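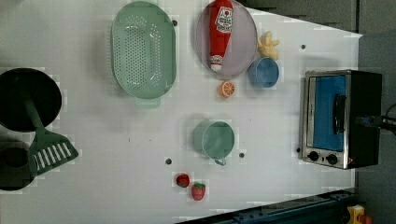

June, notebook entry, Butdale play kitchen

Started at 9.30 with the box of loose pieces from Tretcombe. The nursery wants the whole lot back before the end of term, checked and with a list, so the aim today was to go through the kitchen set, agree what we call each piece, and settle the layout for the storage tray.

Names first, as the old list had three words for the same thing. From now on:

Colander, oval, mint green. Was "sieve" on one page and "strainer" on another.
Mug, light green, has the handle. The blue one without much to it is "cup", small.
Plate, round, light grey. Shallow, with a raised rim, so it must go on the card as plate and not bowl.
Spatula, dark green, slotted. Dénes had it down as a fish slice. Spatula wins.
Hob, black, two burners.
Toaster oven, blue-tinted door. Not "microwave".

Food: ketchup, bananas (one bunch, one entry), orange slice, strawberries. The strawberries are not a matched pair, one is smaller, and the list should say so or someone will send it back as the wrong part.

Cleaning. Warm water and washing-up liquid for everything that isn't the hob or the oven. Those two get a damp cloth only. The holes in the colander hold on to dried play dough and need the bottle brush, then a rinse from underneath. The slots in the spatula are easier, a folded cloth does them. Ketchup bottle: wipe round the label, don't soak it. Boglárka tried soaking the label on the last set and it lifted at the corners.

Storage tray. The spatula is the awkward one on account of the long handle. It goes in diagonally or not at all. Tried the Tondel tray, which is too short unless the plate stands on its edge, and then the lid won't close. The Szűcs tray takes it, with the colander upside down over the fruit and the cup inside the mug. Hob and oven travel separately in their own carton, wrapped, cable folded and tied.

Job number for the set is 143. Put it on the tray and on the carton, same pen.

To do
Ask Tretcombe whether they want the old list back or binned.
Second bottle brush, narrow.
Print new cards once Dénes has read the names through. He may still argue for fish slice.
Oven door: check the hinge before packing, and write down which way it opens.

Stopped at 12.15. Tray left open on the side shelf to air.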